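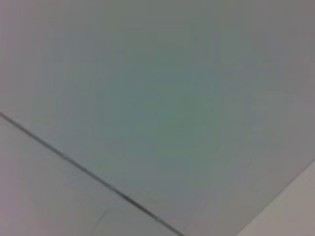 Resealing the Joint Between Two Countertop Sections

This procedure covers a straight butt joint between two level sections of laminate or solid countertop where the old filler has shrunk or washed out. It does not cover joints at a sink cutout or joints where one side sits higher than the other. Those need the connector bolts underneath reset first.

Materials

Color-matched seam filler (Wallin or Gistadix, small tube)
Solvent sold by the same maker as the filler
Plastic putty knife, 2 inches wide
Painter's tape
Lint-free cloths
Plastic scraper or wooden toothpick

Check the joint first

Lay a straightedge across the joint at the front, middle and back. If it rocks, stop and adjust the bolts. Filler will not hold on a joint that moves when you lean on it.

Look underneath for swollen core material. Swelling means water has been getting in for some time, and the section may have to be replaced.

Clean out the old filler

1. Run the toothpick or scraper along the joint. Do not use a steel blade.
2. Vacuum the joint with a crevice tool.
3. Wipe with solvent and a clean cloth. Turn the cloth often so the residue is not spread back over the surface.
4. Let the joint dry overnight. A thin joint looks like a dark line on a pale top whether it is clean or not, so test it by drawing a white cloth along it.

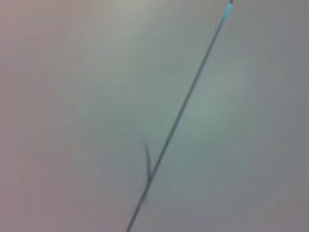
Fill the joint

1. Tape both sides, leaving the joint exposed.
2. Knead the tube, then squeeze a short bead onto the putty knife. Work in lengths of 9 inches or less. The filler skins over quickly.
3. Press the filler in at a right angle to the joint, then draw the knife along it once.
4. Pull the tape while the filler is still soft.
5. Wipe off haze with a barely damp solvent cloth. A wet cloth will pull filler back out.

Curing

Keep water off the joint for 2 days. If it sinks during that time, apply a second thin coat and start the wait again. Prorier filler, which older Drestbridge tops were supplied with, takes longer and should be left for a full week.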